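Toststead Storage Server: Set-up Guide
Section 3: Fitting and replacing drives
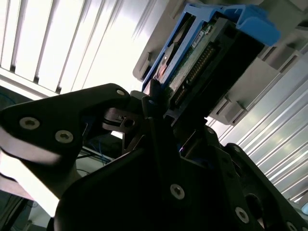
Fig. 3. Drive in blue caddy, partly inserted into the chassis.

3.1 Before you start

This section covers adding a drive to a spare bay and replacing a drive that the Safavi console has marked as failed. It applies to units supplied with software issued on or after Jun 25, 2018. For older units, follow the instructions printed on the card inside the shipping box.

You will need:
a replacement drive of the same or greater capacity
a small cross-head screwdriver
the administrator password for the Safavi console
the drive record sheet (Appendix C)

Caution: Do not remove a drive from a running array until the console shows its state as Released. Removing a second drive from a group that is already degraded will cause loss of data.

3.2 Releasing a failed drive

1. Log in to the Safavi console and open Storage, then Bays.
2. Find the bay marked Failed. Write down the bay number and the last four characters of the drive serial number.
3. Select Locate. The amber light on the bay flashes for 15 minutes or until you select Stop.
4. Select Release and enter the administrator password.
5. Wait for the state to change to Released. On a busy system this may take several minutes.
6. Press the catch on the caddy, open the lever fully and draw the drive out by a few centimetres. Leave it there until the disc has stopped spinning, then withdraw it completely.

Note: If the state stays at Releasing and message 971 appears, a scheduled copy job is still using the group. Let the job finish or cancel it from the Jobs page, then repeat from step 4.

3.3 Fitting the new drive to the caddy

1. Place the caddy on an anti-static mat and remove the four side screws. Keep them; the screws supplied with some retail drives are too long.
2. Lift out the old drive and label it with the bay number.
3. Lay the new drive in the caddy with its connectors facing the open end.
4. Replace the screws finger-tight, check that the drive sits level, then tighten each one a further quarter turn.

Caution: Handle the drive by its sides only. Do not touch the circuit board or the connector.

3.4 Inserting the drive

1. Check that the lever on the caddy is fully open.
2. Line the caddy up with the guides in the bay and slide it in with light, even pressure.
3. When the lever begins to move inwards, close it until the catch clicks.
4. Wait for the green light. A new drive normally takes roughly 15 seconds to be recognised.

If the caddy stops short, do not force it. Take it out, check the guides for loose screws or packing material, and try again. A caddy from the Flulmont range will enter the bay but will not latch.

3.5 Rebuilding the group

1. In the console, open Storage, then Groups, and select the group marked Degraded.
2. Select Add member and choose the bay you have just filled.
3. Confirm that the serial number on screen matches the one on your record sheet.
4. Select Rebuild.

The group may be used during a rebuild, but reads and writes will be slower. To limit the effect on users, set Rebuild priority to Low during working hours. Do not restart the server or update its software until the group returns to Healthy.

Note: The event log holds 1,000 entries and overwrites the oldest first. Export the log before a rebuild if you need to keep a record of the original fault.

3.6 Finishing off

1. Complete the drive record sheet and file it with the server documents.
2. Run a short surface test on the new drive from the Tests page.
3. If the failed drive is under warranty, pack it in the anti-static bag from the replacement and return it to the Nollau service centre with a copy of the exported log.

Drives that held confidential data should be wiped or destroyed in line with your own policy. See Section 7 for the retained-drive option, under which no return is needed.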